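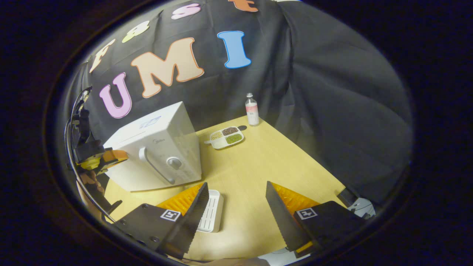
Microwave on the table, bean dish next to it

Clokent Home Forum > Kitchen > Small appliances

Dried beans and a divided dish

fandska_fan
Posted 14 February 2024
I cook a lot of dried beans and want to sort and measure them the night before. The dish has four compartments and I have three kinds going, so one stays empty. Can I soak them in the same dish and then put it in the microwave? There is no marking on the bottom of mine. The microwave is a Midea with a knob.

pintopot
I wouldn't soak in it. Beans double in size and the compartments are too shallow. Use it for measuring and put each kind in its own bowl.

Strickland21
Agree on the bowls. No marking means I wouldn't heat it either. I had one from Skevholm that warped at the corner the first time.

oldstove
Disagree. I've heated leftovers in an unmarked dish for years, two minutes at a time, and it's fine.

Strickland21
Leftovers for two minutes is different from beans for 25.

pintopot
Also, if any of the dark ones are kidney beans, boil them hard on the stove first. Don't count on the microwave for that.

fandska_fan
OK, stove for the dark ones. What about the green ones? They're smaller.

oldstove
If they're mung, skip the soak. Big glass bowl, plenty of water, leave room at the top or it boils over onto the plate. I do 500 grams in two batches.

pintopot
Two batches is right. I'd still do them on the stove, same time and you can stir.

fandska_fan
Going with bowls for soaking and I'll keep the dish for dry beans. Still want to try the green ones in the microwave.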